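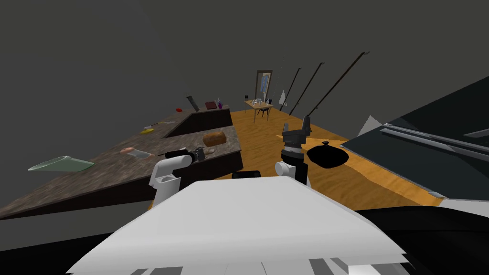
November, reading notes

Traletti reader came at lunch. Screen nicer than the old Avcı, page turns slow tho. Put 2 library books on it – one opened, one just spins. Battery said 100 when I unplugged it.
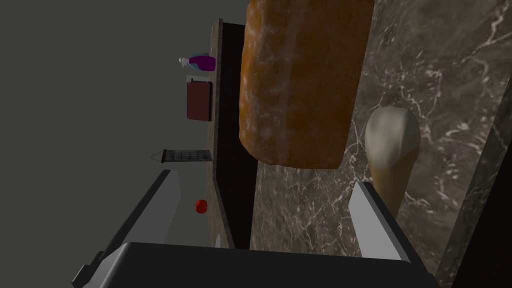

Last edited: November, 11:40 pm

Songül wants my old one. Told her 200 and she laughed. Fair. Case is cracked and teh power button sticks.

Tried the big atlas PDF, 600 pages. Froze on the index. 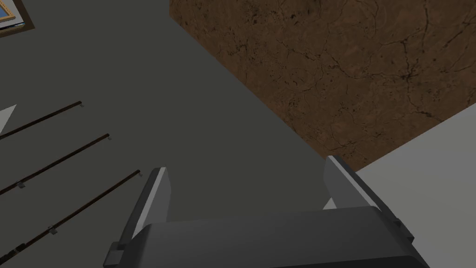
Restarted, same thing. Will ask Iker about converting it. Bed now.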